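Progress report no. 2: the sorting room at Somer House
To: Sunita Haverford
From: Gwawr Lougher
9/12/21

Hello Sunita,

I promised you something shorter than last time, so I'll try! The big news is that the sorting room is properly up and running, and the money you let us have for furniture has nearly all gone on furniture (bar the kettle, which I did put on the form).

When I wrote before, we were still tipping everything out on the floor and kneeling down to it. My knees have not forgiven me. Now we've got the white tables in, the shelving is bolted to the wall and Saadet has labelled every shelf in her best handwriting, which puts mine to shame. We did argue for a bit over whether baby clothes should go near the door or by the window. The door won, as that's where the prams end up anyway.

The baskets took longer to settle. I'd wanted solid boxes with lids, and we tried 4 of them from Lemaire, but people kept stacking things on top and then couldn't face unstacking them to see what was inside. So we've gone over to the big grey baskets with holes in the sides. You can get a rough idea of what's in there without lifting anything out, and they wipe down easily. They stay up beside the sorting while it's being done and then go straight onto the shelf.

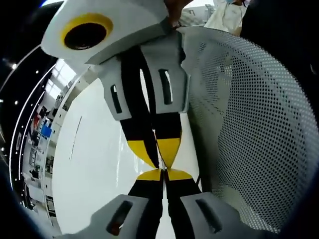
Nevzat wants more of them and I think he's right. We have 20 at the moment and they are all spoken for by the middle of the afternoon, so the late bags sit in the corridor until somebody frees one up. I've had a price from Troro for another batch, and if we order before the new year the delivery is free. Could you let me know whether that can come out of what's left, or should I put in a separate request? It comes to £60 all in.

On the less cheerful side, the lighting still isn't sorted. Binex sent two fittings and one was the wrong length, so half the room is bright and the other half is a bit gloomy after three o'clock. Roscoe has been on the phone to them twice. They say January, and I've asked for that in writing.

Oh, and the tables! You asked if the white tops would mark. They have a bit, mostly from marker pens, and a damp cloth with bicarb gets most of it off. We've got a rule now about pens staying on the windowsill, and it's being kept on good days.

Still to do before April: a second rail for coats, hooks for the scissors and tape, and a sign for the outside door that doesn't blow away. I'll send the receipts in a separate envelope.

All the best,
Gwawr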